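Grurura 바구니 정리 기록 모음

안녕하세요, 찾아와 주셔서 고맙습니다. 이 폴더에는 집 안의 자잘한 물건을 바구니에 담고, 꺼내고, 다시 제자리에 두는 과정을 적은 기록 396건이 들어 있습니다. 처음에는 혼자 보려고 쓰던 메모였는데, 하나둘 쌓이다 보니 꽤 두툼해져서 이렇게 나누게 되었어요. 사진은 모두 1770장이고, 기록마다 번호가 같은 하위 폴더에 들어 있습니다.

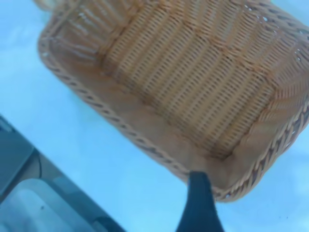 기록을 쓸 때 제일 오래 고민한 것은 바구니를 어떤 말로 나눌까 하는 문제였습니다. 크기로도 나눠 보고 쓰임새로도 나눠 봤지만, 결국 바닥과 옆면의 짜임을 따로 적는 쪽으로 정했어요. 바닥은 가는 가닥이 나란히 촘촘하게 놓였는데 옆면은 훨씬 성글게 엮인 등나무풍 바구니도 있으니, 한 칸에 뭉뚱그려 적으면 나중에 찾기가 참 어렵거든요. 테두리 칸에는 '꼬임', '민무늬', '천 덧댐' 가운데 하나를 적습니다. 밧줄처럼 굵게 꼬아 두른 것은 '꼬임'입니다.

파일 구성
notes: 정리 기록 본문
photos: 사진
words.csv: 용어표, 200줄

단추나 머리핀처럼 작은 물건은 바닥 틈에 끼기 쉬워서 얇은 천을 한 장 깔고 담았고, 그런 기록에는 '깔개 있음'이라고 표시해 두었습니다. 초반 기록에는 이 표시가 빠진 것이 있어요. 11월에 한 번 훑으며 채워 넣었지만 아직 남았을 거예요.

용어표의 영어 칸은 Elin Ellis 님이 다듬어 주셨습니다. 고칠 곳을 발견하시면 기록 번호와 함께 편하게 알려 주세요. 답장은 보통 목요일 저녁에 몰아서 드립니다.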